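Robot Learning Help > Imitation learning > Data collection

More clean demos, or corrections? Plate loading plateaued at 100 episodes

Hi all! First post after a long time of reading, and I'm having far too much fun with this project to stay quiet any longer.

We have a two-arm robot learning to move plates from a dish rack in the sink to the upper rack of an open dishwasher. One camera on the head, one policy for both arms, everything teleoperated in our test kitchen. We trained on 100 clean episodes using the Joretti training scripts with the default settings, and the first time it ran by itself I cheered loud enough to bring people in from the hallway.

Then it stopped getting better. We added a second batch recorded the same way and the success rate hardly moved. When I watch the failures back they look very alike to me. The gripper closes a bit low on the rim, the plate comes up at an angle the policy never saw in training, and from then on it's lost. Sometimes it hangs there over the sink. Sometimes it goes back to the rack as if it weren't holding anything (which is funny the first time and less so later).

I read the Galtness write-up on corrections, where a person takes over partway through a run and the takeover gets added to the training set. I love the idea. What I can't tell is whether it's worth the trouble for a small group, or whether I should just keep recording clean episodes until we reach 1,000 like the bigger labs do. Has anyone here compared the two on a real kitchen task? And if you do corrections, do you keep the bad part just before the takeover or throw it out?

sinkside_tess
Posted in October

Corrections, corrections, corrections! We went through the same thing on the Trosa kitchen and I'd never go back to only recording clean runs.

Your description of the failures pretty much answers it. Clean episodes show the policy what a good operator does from a good grasp. A good operator almost never has a low grasp, so you can record for months and still have next to nothing that starts from one. Let the policy run and make its own mistakes, and you get exactly the states you're missing.

How we do it:

Run the current policy with an operator standing by, hands already on the controls. Reaching for the controls late costs you the interesting part.

Take over when the plate is clearly headed somewhere bad, but while it's still in the gripper. After a drop, reset and move on. We don't train on drops.

Line up the operator's controls with the arm before the switch. If you skip this you get a little jump at every takeover, and the policy will learn the jump. Ask me how many evenings I spent on that one!

Finish the whole task by hand after taking over, all the way to the rack. Short fixes that stop as soon as things look okay taught our policy to fix the grasp and then sit there.

On the bad part before the takeover, we throw out the last 2 seconds. Those are the policy's own wrong actions and you don't want to copy them. The camera images from that stretch are fine to keep for other things, like training a failure detector.

We did 115 correction episodes on top of a starting set about the same size as yours, retrained from the beginning on everything together, and the low-grasp failures mostly went away. Fine-tuning only on the corrections was worse for us. It got great at rescuing plates and sloppy at picking them up, which I thought was a beautiful result even though it was the wrong one.

rackandroll

just get more data. 1,000 episodes and it works. corrections are a pain to label and everybody does them differently so you can't compare anything

plainoldbc

I agree with rackandroll on most of it, and I'd add one thing about how you test, because this is where we fooled ourselves for a while on the Medina setup.

Fix your starting positions before you record a single correction. Tape marks, a printed sheet, whatever you like. We used to place the plates by feel, and after a week of corrections we were all placing them a bit more kindly without meaning to. The numbers looked wonderful. When we went back to the old layout, a good part of the gain was gone. There was still a real gain, and I was still thrilled with it, but it was smaller than what we'd already told everyone.

Also split your score by stage. Grasp, lift clear of the rack, carry over, place. One success rate for the whole task hides everything you want to know, and with corrections the gain tends to come in the lift first. If only the carry gets better, I'd look at whether your operators are all taking over late.

To be fair to plainoldbc, more clean data does help when the failures are spread out all over. Yours sound bunched in one spot, and that's the best case for corrections. And check your lighting too. A shiny counter and a polished basin change a lot with the light, and a policy on head camera images picks that up.

The stage I'd spend most of my takeovers on is the lift, with the plate steeply tilted over the basin and its rim still near the wires. It's a lovely hard little problem for one pair of fingers.

tiltedplate
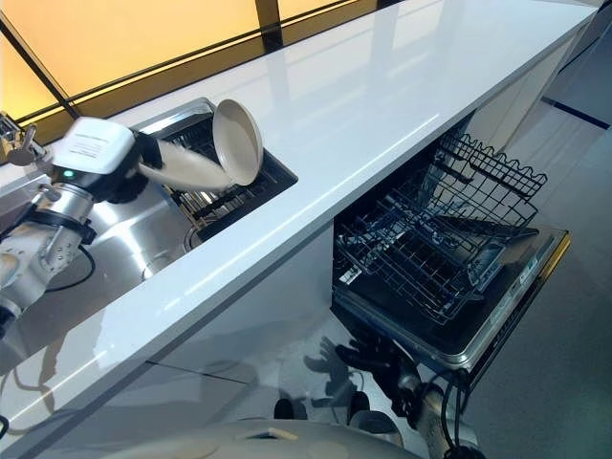
Related threads

Aligning teleop controls before a mid-run takeover
Retrain on everything or fine-tune on corrections?
Reflections in a steel sink and head camera policies
Joretti: weighting episodes from two sources
How do you score a task with several stages?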